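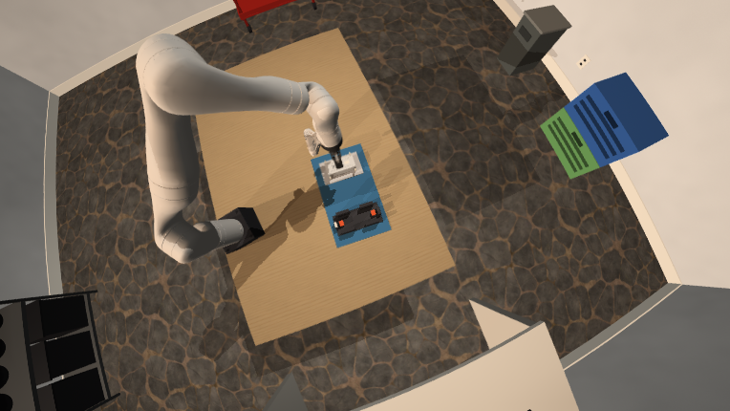 Friday, sim teleop, second block. Back on the Nuridby scene after two days of fighting the install, and I finally got a decent stretch of driving in. I was on the leader arm with Marion Moffat at the keyboard doing resets, and we swapped after lunch. The thing I keep running into is the top-down approach. With the gripper pointing down over the white piece up at the top of the mat, my whole instinct is to drop straight in and squeeze, and I keep wanting to do it too fast! Marion R. says I drive like I'm late for a train. So for the second half I made myself stop dead above the piece, let go of the wrist completely, breathe, then go down. Feels painfully slow from the chair but the traces look so much nicer, way less of that little wiggle at the bottom.

We're at 276 kept demos now, out of a target of 300 for this task variant. I threw out 26 this week, mostly mine (sigh), mostly from early in the session when the leader arm elbow was still stiff. Note to whoever warms it up on Monday: swing it through its full range a few times before you hit record, don't just wiggle the wrist and call it good.

Gripper trigger. Yanling changed the mapping in Drallix so the first bit of travel does nothing and the rest is linear. I grumbled about it for an hour and then I loved it. No more accidental half-closes while I'm still getting lined up. Please leave it like this, Gillespie, I know you liked the old one. 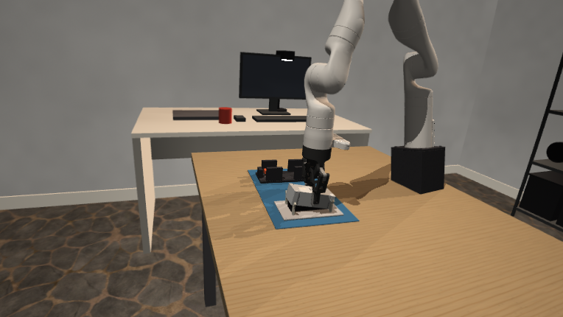 Camera talk with Maricruz, who's going to be training on all this. She wants every demo replayed from a second viewpoint and I wasn't sure it was worth the disk, but going through a few of them with her I came around. From lower down, with the desk and monitor behind the table, you really get to see what the fingers are doing on the gray part over its pale pad, and that's the bit I can't judge at all when I'm driving from the high view. I've been guessing at height this whole time, basically, and using the shadow on the tabletop as a crutch. Maricruz pointed out that the policy might learn to do the same, so she wants to shuffle the light direction on replay and see if anything falls apart. Good idea, slightly terrifying.

We also argued (nicely) about whether to keep the demos where I hesitate over the grasp. My vote is keep them if the hesitation is short and the hand isn't drifting. Her vote is trim the dead time automatically and stop arguing. She's probably right, but I want to see what the trimmer does to a slow approach before we run it on everything, my nice new pauses are exactly what it would eat.

Seed 796 still loads with the arm in a bad start pose, elbow folded in so tight that you spend the first few seconds just unfolding. Skip it for now. I've told Begum and they want a log, which I haven't sent yet.

Tried driving left-handed for a laugh at the end. Terrible. Deleted.

To do:
Send that log to Begum
Ask Sotley if the spare leader arm is coming in March or not
Replay a handful with the trimmer on, compare with untrimmed, same viewpoint both times
Get Gillespie in the chair for the last batch so it isn't all me and Marion M.
Turn the keypress beep down, it's driving Yanling up the wall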